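Unit 7: Recording demonstrations

Two methods are used in this course. In kinesthetic teaching the operator holds the arm and moves it through the task with the motors compensating for gravity. In teleoperation the operator stands clear and drives the arm from a leader device. Joint positions and gripper state are logged in both cases.

Hand guiding is quick to learn, but the operator's hands block the camera views. Teleoperation keeps the views clean – at the cost of slower motion and no direct feel for contact.
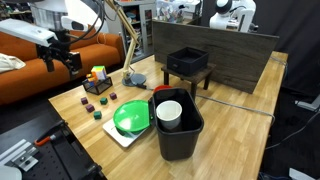
Each episode starts from the home pose and ends with the gripper open. Move small objects between episodes, or the policy will learn positions instead of objects. Discard any episode with a pause longer than 2 seconds. The Vidmar set holds 2,335 episodes, of which 2,000 are used for training.

Contact: Willano Robotics Teaching Lab | Back to top
2 comments · 7 shares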